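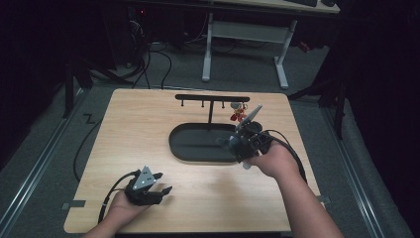
Bretell Netball Club

Bretell is an amateur netball club that plays in the Rerker League, and I've been keeping this entry going for a few seasons because the old one was mostly fixture lists. I played goal defence there for a while (badly, on the whole), so forgive me if that end of the court gets more attention than it should.

History

The club began as a school leavers' side who wanted somewhere to play once exams were over. They trained outdoors on a sloping court behind the library, and anyone who learned there still shoots a bit long at one end. The move indoors to the Sulemana Hall came after a winter of called-off matches. Nhyira Asante captained the first indoor team and played centre in almost every match that season, which is a lot of running for someone who also drove the minibus!

Bretell went up to the top division at the second attempt, came straight back down, and then went up again and stayed there. The promotion decider against Jalska is the match people bring up most. Bretell were 11 goals behind at half-time and won by 2. I was on the bench with my ankle strapped and I don't think I sat down once after the break.
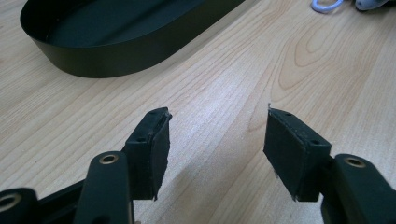
Style of play

Under Nhyira Laryea, who took over the coaching from Asante, the team has mostly played a zone defence through the middle third and man-to-man in the circle. It's tiring to play and quite dull to watch when it works. In attack they like a tall, still goal shooter with a goal attack who moves all over the place — the feeds go in high and early, and when the timing's off they sail out over the back line.

Ground and crowds

The Sulemana Hall holds around 40 people on the benches, plus whoever can squeeze in along the wall bars. Big matches go to the Rerker Arena, where the record crowd for a Bretell game is 2,897, for a cup final they lost in extra time. Home matches usually start at seven in the evening.

Colours and rivalries

Bretell wear dark green with a white bib. The main rivals are Jalska, from the next valley, and the two clubs meet every June for a friendly that's never all that friendly.

See also

Rerker League
Jalska Netball Club
Sulemana Hall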